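Gachanja Play Library
Minutes of the Toy and Equipment Meeting
January 30, 2018

Present: Stella Sang (chair), Guangming Hao (minutes), Clerard branch staff, two representatives from the Nokari branch
Apologies: Lirkar branch

1. Minutes of the last meeting

Read and approved with one correction. Under item 4, the shelf labels were ordered by the Nokari branch and paid for by Clerard. The minutes had it the other way around.

2. Matters arising

The broken hinge on the dress-up cupboard has been replaced. The new one opens to the left, and staff are asked to watch the radiator pipe when swinging the door.

The missing puzzle pieces from the farm set have not turned up. The set will be withdrawn and the complete layers used as spares.

Lirkar still has our folding screen. Stella will call them.

3. Loans and returns

Guangming reported 240 loans for the quarter, of which 20 were overdue at closing. Reminder cards have gone out. Soft toys and balls remain the items most often returned late, and they are also the hardest to match to a loan card when they come back without the bag.

It was agreed that every bag will carry a sewn tag with the loan number. Paper tags will be used up first. Nokari asked whether members should be charged for a lost bag. After some discussion it was left at no charge for the first bag and the cost of a new one after that.

4. Budget

The balance stands at $528. Of this, $51 is already promised for laundry soap and replacement bags. Stella proposed that no large toys be bought before March. Agreed.

Nokari would like a second play mat. This was put off to the next meeting, when they will bring a price.

5. Washing and checking

The present routine is that returned plush toys are washed on the day they come in and balls are wiped down before they go back on the shelf. The Clerard staff said the plush toys are getting done but the balls are sometimes put straight back. A checklist will be taped inside the supply cupboard door.

Cloths are to be washed separately from plush. One of the orange animals came out of the last wash with lint all over it and had to be brushed by hand.

Pet toys: members keep handing in rope toys and similar things with their donations. There was disagreement on this. Guangming felt that a clean rope toy is fine for older children. Nokari would prefer not to lend them at all. It was decided to keep them for sorting activities on the premises and not put them out on loan.

6. Sorting activity

The group spent some time on the sorting activity for the open morning. The plan is for children to take things from a mixed tray and decide which box they belong in, by feel, size or kind. There is no set right answer and helpers should let the children explain their choice.

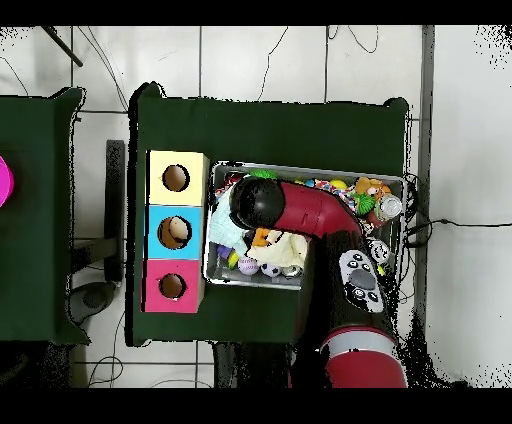 Stella asked that the colored boxes stay in the same order at every session, yellow, blue, pink, so that helpers can refer to them by color. The openings are different sizes and this should be part of the game. Younger children can be asked to guess whether a ball will fit before they try it. The soccer ball and the baseball-style one are good for this, along with the smaller ones.

Nokari asked if the boxes would hold up, being cardboard. Clerard will cut a spare set from the packing cartons in the back hall and paint them to match. If the paint runs short, the pink one can wait.

The green cloth stays on the table during the activity. It keeps the balls from rolling as much as they do on a bare top, and it can be shaken out afterward. Cords on the floor near the table are to be moved to the wall side before any children come in.

The metal can was discussed. The Clerard staff will run a finger around the rim and lid and take it out of the tray if there is any sharp edge.

7. Any other business

The key to the side gate is sticking. Guangming will try graphite on it.

Members have asked for a later closing time once the evenings are lighter. To be raised again in March.

Actions
Stella: call Lirkar about the screen; write helper notes for the sorting activity.
Guangming: sew sample bag tag; checklist for cupboard door; side gate key.
Clerard: spare boxes; check the can; move the cords.
Nokari: price for play mat.

The next meeting will be held at the Nokari branch.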